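Small Wares: Stocking a Play Kitchen That Lasts

The play kitchen is usually bought as furniture and judged as furniture. Most of the wear falls on what goes in it. Johanna Kofler, who manages the Cendov toy library, has 381 play-food and kitchen pieces on her catalogue and replaces 60 of them in a typical year. The cabinets, a Bachmann unit and an older Zedetti, have needed new hinge screws.

Her losses follow a pattern. Cups and lids go missing first. Food with thin projecting parts, such as leaves, stalks and peel, tears at the join. Printed labels lose their colour where small hands grip them, so a bottle that depends on its label to be recognized has a shorter working life than a strawberry, which is known by its shape.

Scale is the next problem. Makers work to no common size. In a mixed set, a condiment bottle may span most of a dinner plate while the oven beside it would hold little more than a bun. Kofler does not regard this as a fault. Children under 4 rarely object, and the larger pieces are easier to clean and harder to lose.

Appliances get more scrutiny. The library tests each door and knob before lending. Its Tosta toaster was withdrawn in September after the lever worked loose, and was returned with a new spring.

For a home set, Kofler suggests a limit of 20 pieces, with at least one plate, a cup and a colander among them. Vessels give the food somewhere to go. She stores the colander on top, with the fruit inside it.

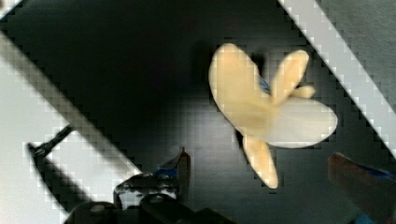
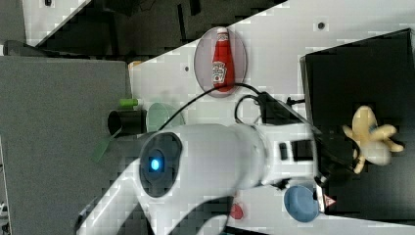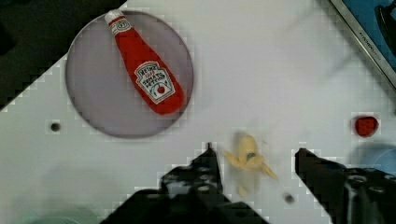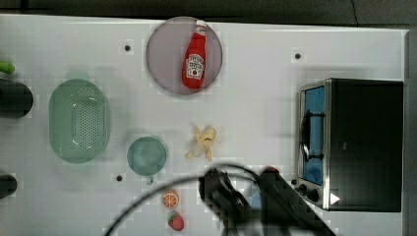 Last picture: a mixed set with colander, cup, peeled banana and toy oven, and the ketchup bottle on its plate.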